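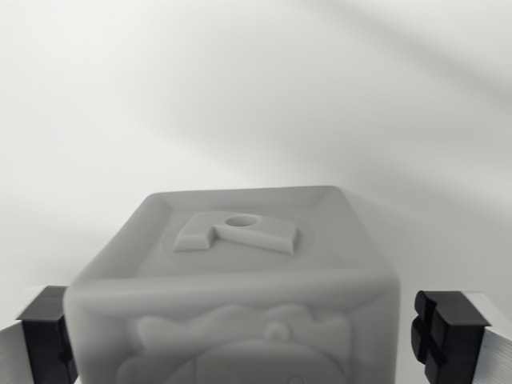 Re: [Flitetti-users] Gripper closes, reports a good grip, then drops the block

February 3, 2025

Hello all, and thank you so much to everyone who wrote back over the holidays. I've been meaning to reply properly and kept putting it off until I had something worth saying.

On the list, a member in Pistport wrote:

> We get the same fault with soft blocks on the Flitetti
> controller. The fingers close, the status goes to HELD,
> the arm lifts, and the block slides out partway up. No
> alarm, and the program carries on to the drop-off as if
> it were still carrying something. Are you closing on
> force or on width? And have you looked at your pads?

Closing on width, as you guessed, and I'm a bit embarrassed at how long it took me to go and look. Our cell handles grey moulded blocks with well-rounded edges and raised shapes on the top and front. They're lovely things to hold in your hand and a real nuisance for a gripper, as there's hardly a sharp edge on them anywhere.

I ran 500 picks with the settings we'd used since August and got 33 drops. Every one of them was logged as a good grip. The HELD signal was coming on as soon as the fingers reached the taught width, whether or not there was any real squeeze behind it. When the block sat a little off to one side, one pad did most of the work and the other barely touched.

So I changed three settings. Close on force, with width kept only as a sanity check. Wait a moment after closing and read the force again. Then read it once more after a short lift, and stop the arm if it has fallen away. I also re-centred the approach, which was closer to one pad than I'd have liked. The next 900 picks gave me 18 drops, and this time the arm stopped on each of them, which matters more to me than the number.

That brings me to the safety side. Before the change, a dropped block could end up under the arm while the program kept going, and one of our people reached in to grab it. Everyone is fine, but the guard door switch on the Sosine cell had been bridged during a service and left that way. It's been put back and tested. Please go and check yours, even if you're sure.

I still have those last drops to chase. Has anyone tried the softer Cordeiro pads on rounded parts? I'd happily send my log files to anybody who wants a look.

Warm regards from a chilly workshop, and thanks again for your patience with me.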